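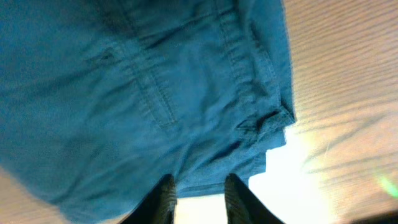

Wrist view, teal pair, gripper at the lower edge of the cloth.

March, Monday, 9:50 am
From: Yayra Amoah
To: the small-shop automation list
Re: Anybody running the Kidow folding kit?

Hi all,

Szymon asked a bunch of good questions last week and I promised him a proper answer once I'd had the thing on my own table for a while, so here goes. Grab a coffee, this got long.

Szymon Sikora wrote:
> We do alterations and rental workwear, mostly pants and shorts, and I'm
> looking at the Kidow kit to take over folding before bagging. The sales
> page shows it doing towels all day long. Towels are easy! Has anyone
> tried it on real garments with pockets and belt loops? Also, is the
> wrist camera any good, and do I need the Holico service plan or can I
> skip it? We are a shop of 8 people and I'm the only one who likes
> reading manuals.

OK, garments first. Yes, it will do shorts and pants, but you have to teach it more than you'd think from the towel video. Flat panels are fine. It's anything thick or doubled over that slows it down. A belt loop that sticks out past the side of the garment can look like an edge to the software, and then it wants to grab there. I got past most of that by recording extra passes on the fussy stuff, some 50 of them over two afternoons, and it got a lot better at going for the hem. I still wouldn't walk away and leave it with a mixed pile. Same kind of garment in a batch, please, and lay them down reasonably flat.

The ribbed fingers are the part I like best. They slide under a hem nicely on cotton twill and anything with a bit of body. On thin linings they sometimes come up with nothing, or with two layers when you wanted one. Kidow sells a softer set and I have those on order, so ask me again in a month.

Now the camera. It's decent. You get a close look at the cloth right where the fingers are going, and stitching shows up well enough to steer by when the arm is holding still. While it's moving you get blur, and there's no setting I've found that fixes it completely. More light helps, except that my table is pale wood and the lamp bounces straight back up into the lens! You can see the white patch on the right in my picture. Zeeshan Ghauri told me to throw a matte gray cloth over the table and move the lamp to the side. I've moved the lamp (a little better) and haven't bought the cloth yet, because I am cheap and keep forgetting.

Setup took me most of a day. The mounting plate wants a really solid table, and mine had a wobble I'd been living happily with for years. The manual is okay up to the calibration chapter and then it reads like two people wrote it without talking to each other. Skip ahead and do the wrist alignment before the table corners. Trust me on this one, I did it in the printed order and had to start over.

About the service plan. Holico wanted 200 a month from me, which covers phone help and one visit a year. I took it for the first stretch and I've called them twice. Fouzia Khattak was the one who picked up both times and she was great, she stayed on the line while I re-ran the alignment. Would I renew? Probably not, but I enjoy poking at things and you say you're alone with the manuals over there, so for you I'd lean toward yes, at least until the rest of the shop gets comfortable with it.

One gripe: the stop button is on the back of the control box. Put the box somewhere you can reach all the way around it.

If anybody has run the Jisimano version on denim, please speak up. I hear the wrist is slimmer but I've never had my hands on one.

Szymon, if you want to mail me a few pairs of your worst ones, cargo pockets and all, I'll run them and send you the clips.

Yayra

Recent on this list
- Cheema table clamps, do they hold? (Gaétan Thibodeau)
- Re: Re: Lint in the finger joints
- Spare cable for older Kidow control box, free to pick up
- Bagging machines that play nice with an arm (9 replies)

Contact the list owner | Messages remain the copyright of their authors | Back to top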